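Teaching a Robot to Tidy Up: Inside the Seltach Robot Club

Print this page | E-mail to a friend
2021-10-07

Picture your bedroom on a bad day. Blanket in a heap, cables everywhere, a mug you forgot to take back to the kitchen. You could put it right in a few minutes, even if you grumbled the whole time. For a robot, that same room is one of the hardest puzzles in the world!

The kids at the Seltach Robot Club have picked that puzzle for their big project this year. They call it Mutmont, and they want it to learn how to pick up everyday stuff and put it where it belongs.

How do you teach a robot?

You might think you just type in orders. Move left. Move down. Close. That works fine in a factory, where every part sits in the same spot every single time. But a blanket never lands the same way twice! You would have to write new orders for every wrinkle.

So the club shows the robot how it's done. They use a gripper, a kind of two-fingered hand, and a person holds it and does the job with it. A camera rides along and records what the gripper "sees." Each recording of one job is called a demonstration, or a demo for short. Later, a computer studies all the demos and looks for patterns, a bit like you watching your big sister tie her shoes until you get the idea.

The gripper has two curved black jaws with a blue pad on each one. The pads have ridges, like the bottom of a sneaker, and ridges are great for grip. (Try picking up a slippery pen with a rubber glove on, then with a plastic bag over your hand. Big difference!)
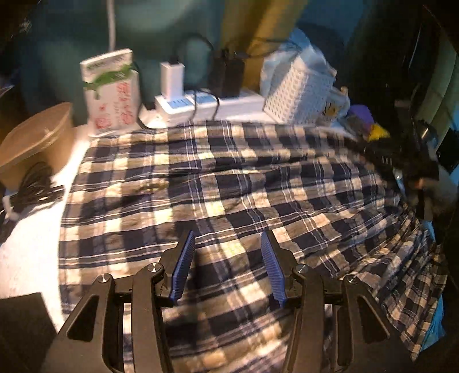
Gaétan Petrenko says the blanket jobs are his favorites, and also the ones that make him want to scream. Cloth is floppy, he explained, so if you pinch it in the wrong place the rest slides off somewhere you didn't want. He once did the same fold over and over until he could do it with the gripper faster than with his own hands.

How many demos does it take?

Lots. The club has 651 so far and wants to reach 1,000 by April. One demo can be as short as 30 seconds, so it sounds easy, but your arm gets tired, and you have to pay attention the whole way through. If you bump something or daydream, the robot might learn the bump too!

Why not use a nice clean table?

Good question, and the club argued over it for a whole meeting. Sem Smits wanted to start with one block on one bare table. The others wanted real rooms with real clutter. In the end they did both. The first 400 demos were blocks, and everything since has been regular household things in regular messy places.

Clutter is tricky for a computer in all kinds of ways. Things hide behind other things. A crumpled bag changes shape when you touch it. Bright light can wash out one side of a table and leave the other side in shadow. And when the camera moves fast, everything smears, so even big printed letters turn to mush. A mug with a bear on it is still a mug, but the computer has to see plenty of mugs, plain ones and fancy ones, before it gets that.

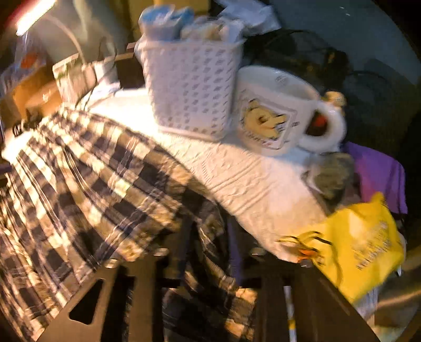 Try it yourself: be the robot

You need a friend, a pair of kitchen tongs and a few soft things such as socks or a dish towel.

1. Spread the things out on a bed or table.
2. Close your eyes and hold the tongs. Your friend tells you where to move, one small order at a time.
3. Now swap jobs. This time your friend keeps their eyes open and watches you pick everything up with the tongs, then copies you.

Which way was quicker? Write down what went wrong in each round. The Seltach kids keep a notebook just for mistakes, and they say it's the most useful thing they own. Next month they'll take it along to Ernatham, where another club is working on a robot that sorts laundry.

14 comments | 37 shares

Contact us | © 2021 Bouchard Kids' Science Pages | Back to top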